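Nurkomeo Laundry Set – README

Hi, and thanks for downloading this. I put the set together over one long August and a fair bit of the month after it, and this file is what I'd tell you if you were sitting next to me. It's long-ish. If you only want the folder layout, skip down to "What's in the download."

What it is

Nurkomeo is a collection of 2,000 teleoperated episodes of two robot arms handling small clothes: taking them off a rack, putting them in a basket, getting them back onto hangers. Every episode was driven by a person, start to finish. I wanted training data for imitation learning where both arms have to do something useful at the same time, and clothes on hangers turned out to be a wonderfully annoying way to get it.

The setup stays pretty much the same throughout. Two arms on a rail, a white table, a little rack, a white basket with holes in it, and walls pale enough that the clothes stand out well in color.
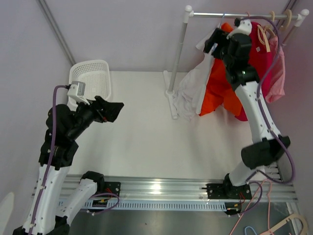

I split the work into 8 tasks. Some are short (take one thing off the bar, drop it in the basket) and some are long enough that I had to stretch my hands afterward. The task name is stored with each episode, along with a plain sentence saying what the operator was asked to do. I wrote those sentences myself, so they sound like me. If you train with language, you'll probably want to paraphrase them – there's very little variety in how I say "put it in the basket."

What's in the download

episodes/ has one folder per episode, with video, joint positions for both arms, gripper openings and the commands sent by the operator.
tasks.txt lists the tasks and their sentences.
splits/ has my train and test lists. The test list is 600 episodes, and please keep it out of training if you want to compare numbers with mine.
zunley/ is the small loader I wrote. It reads an episode, lines up the clocks and hands you arrays. You don't need it, but it will save you an afternoon.

Timestamps are in milliseconds from the start of the episode. Left and right are from the operator's side of the table, and I use that everywhere, including the file names. (An early version mixed the two up in a few folders. If you have that one, delete it and grab this one!)

How I recorded

I'd set up the clothes, start the recorder, do the task, stop, and mark the result. Labels are "good," "messy" or "failed." Messy means the job got done but I wouldn't be proud of it: a shoulder slipping off the hanger, a sleeve trailing over the side of the basket, two grabs where one should do. I kept all three kinds. I recorded 3,000 episodes altogether and threw out the ones with dropped video, stuck clocks or me forgetting to press stop.

The two-handed tasks are the part I'm happiest with. One gripper has to keep the cloth where it is while the other sorts out the rest, and you get a lot of small corrections in the joint data that a scripted motion would never give you.
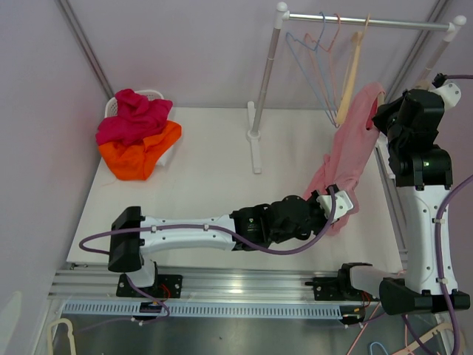
Getting a thing onto a hanger is much harder than getting it off, as you'd guess, and the success labels show it. My advice is to start with the basket tasks, get your pipeline running, and only then turn on the hanging ones. My first policy trained on everything at once learned to hover near the rack very gracefully and do nothing else.

Things to watch for

The clothes are small and mostly in solid colors. Don't expect a model trained only on this to cope with a striped bath towel. The lighting barely changes, so add your own color jitter. I also have habits as an operator – I tend to come in low and a bit slow – and a model will pick those up along with everything else.

The hangers aren't all the same kind, and that matters more than I thought it would. I didn't label hanger type per episode. I'd love to have that, so if you end up doing it, send me the list and I'll fold it in.

Baseline

There's one baseline, called Korov, a plain behavior cloning model with a short action chunk. It handles the single-item basket tasks decently and struggles with the hanging ones. Please treat it as something to beat. The config is in korov/ and the weights are a separate download.

License and changes

Use it for whatever you like, research or otherwise, as long as you mention where it came from. The current release is named Châu. It fixes the left/right folders and adds the operator commands, which were missing before. Bug reports are welcome, and the episode number plus one line about what looks wrong is plenty.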